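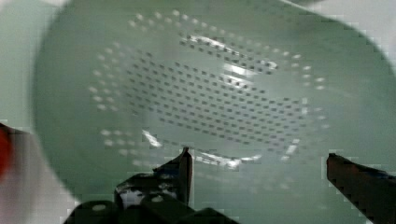 A wrist camera's view into a green colander, with both gripper fingers over the base.

Keeping the Cell Straight

Shared 85 times - 10 comments

The kitchen cell at Brekeo has one arm, one table and a two-finger gripper, and most of the work on it is done with a hex key and a lint-free cloth. The arm itself rarely needs attention. The gripper and the small camera at the wrist need it every day.

The morning check starts with the power off. The technician on shift wipes the lens, pushes lightly on the camera bracket to feel for play, and runs a thumb along each finger. The fingers are held by screws that work loose over time, and a finger that has turned slightly in its seat will still close and still pick things up. It just picks them up a little to one side, and the error gets blamed on the software.

With the power back on, the jaws are opened and closed 10 times. Then the arm is sent over a colander and stopped. The colander is a hard thing for the camera. Its base is a grid of small holes in regular rows, and the plastic throws back bright patches of glare that cover some of them. If the lens is smeared, the rows run together on the monitor. If the lamps have been moved, the glare lands somewhere new.

The lamps were the longest job when the cell was set up in December. Vuter, the firm that did the installation, put two overhead and left them at full power. The Brekeo crew later turned them down and added a diffuser, which helped with white plates and made little difference to shiny plastic.

Finger pads are changed after 700 grips, sooner if a corner has lifted. The job takes 5 minutes, plus a calibration run. The old pads go in a tray with the date written on the back - the wear marks show whether one finger has been doing more of the pushing.

Cables get looked at last. The camera lead runs down the arm through three clips, and the one nearest the wrist has been replaced twice. A longer lead is on order from Pathirana. Until it arrives, the wrist is limited to half a turn in either direction.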